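Home Notebook Jobs Materials Contact

March, roof bench notebook

Started at 7:30 with the flashing mock-ups and I am so glad we built three of them instead of arguing over drawings for another week. Same pitch on all of them, same deck, same pipe boot in the middle. The only thing that changes is how the underlayment meets the boot. Panel A has it cut tight around the pipe, panel B has it lapped over the upper flange, and panel C is Negin's version with a separate collar piece that tucks under the course above.

Spray bar on at 8:10. Panel A showed a dark spot on the underside of the deck before I had finished my coffee. Beautiful! Exactly what we keep seeing on the Fetano job, where every vent on the north slope has a stain ring under it and the shingles on top look perfectly fine. I took the shingles off dry-side first and the water track was right there, running down the outside of the pipe and sideways along the cut edge.

Panel B held for the whole first run. Panel C held too, but I want to see it with debris packed in above the boot, the way it gets when there's a pine tree next door. Farzad has a bag of needles from the Parsa gutters, still in the truck I think.

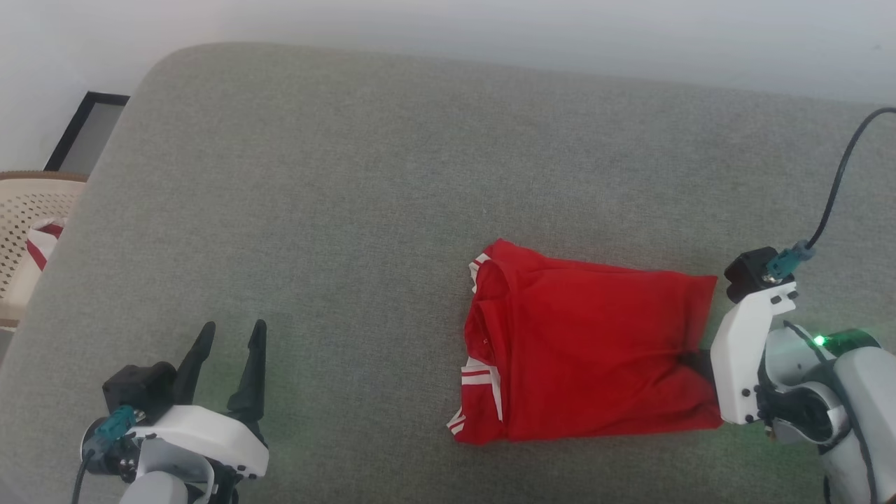
Red polo, folded, on the gray upholstery.

Second run, with the fan on. Wind changes everything, and I wish we had done this years ago. Panel B started to weep at the lower left nail. I pulled the nail and found it had been driven at an angle, so the head was holding the flange up by a hair on one side. That one is on me, I nailed B. Re-set it straight, sealed the old hole, ran it again and got nothing. I still want to count the first result, though. Anyone on a hot roof at two in the afternoon is going to drive a nail crooked now and then, and a detail that only works with perfect nails isn't much of a detail.

Panel C with wind: dry underneath. I checked with the meter at the four corners of the cutout and again right at the pipe. Negin came over to look and we both stood there grinning at a piece of dry plywood.

Things to sort out on C:
- The collar takes longer to cut. Oriana timed herself at 56 seconds once she had a template, and I think that's fine.
- The template needs to be something tougher than cardboard. Fatemeh suggested an offcut of coil stock with the edges hemmed.
- Need to try it on a steeper pitch. Everything so far is on the low one.
- Does it still tuck properly when the course above lands close to the pipe? Have to shift the layout and see.

Parisa asked what it would mean for the Nistov buildings. I went through the roof plans at lunch and counted 301 penetrations, more than I expected, and a lot of them are small plumbing vents that would all take the same collar. So one template, cut a stack in the shop, send them up in a bucket. I love this.

Sealant note: the tube we opened for panel A skinned over much faster than the one on B. Different batches. Wrote the batch codes on masking tape on the back of each panel, please leave the tape on.

Left the spray bar set up and the panels leaning on the east wall, boots facing out. Next up is the pine needle run on C, then B again with one nail crooked on purpose. Oriana wants to try hers with the fan on high.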